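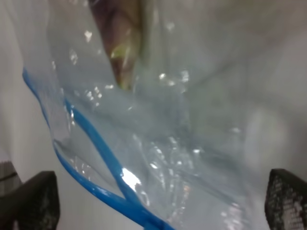

Zip bags won't stay closed, veggies going soft in the drawer. What am I doing wrong?

Asked by Sveva Caruso in Kitchen & Pantry
14 Mar 2020

Hi all! I've been trying to do the whole "prep once, eat all week" thing and I'm stuck on the dumbest part of it. I use the clear zip bags with the blue strip, gallon size, and I can't get them to stay shut. I run my fingers along the seal, it feels closed, and the next morning there's a gap at one corner and the bag is hanging open. The strip gets all twisty too, especially once I've used the bag a couple times (I do wash and reuse them, I hate throwing them out).

Mostly it's small eggplants, carrots, okra, whatever looked good at the store. The eggplants are the worst. They get wrinkly and kind of slimy at the same time?? Should I be buying better bags, or is it me? We're a house of 7, so I go through a LOT of these.

3 answers

Natalie Dawber
Two different problems, I think. For the seal, lay the bag flat on the counter and straighten the strip before you press anything. If it's twisted you're pushing one side past the other and it only catches in spots. Start at one corner, pinch hard, go slow, then go back over it the other way. Check the track for crumbs or bits of carrot peel. One speck will pop it open. And if a strip has a real kink in it from the wash, I quit using that bag for food and keep crayons or screws in it.

For the eggplants, don't seal them at all! They sweat in there. I leave mine on the counter if we're eating them in a day or two, otherwise they go in the fridge with a paper towel and the bag left open. Same towel trick for okra, and make sure it's dry going in. Carrots are fine zipped up. Cut the green tops off first, they pull the water out of the carrot.

Thomas Longo
get the slider kind. problem solved

Ngozi Oyelaran
Agree with Natalie on the eggplant. I'd add that gallon bags are too big for a handful of vegetables, the extra plastic flops over and drags on the seal. I switched to quarts and had way less trouble. When I wash them I stand them upside down over a wooden spoon in a jar, so the strip dries straight. No hot water, it made mine go wavy.

Comment from Sveva Caruso
Oh my gosh, I've been using the hottest water I can stand. OK, trying quarts and the spoon thing. Thank you!!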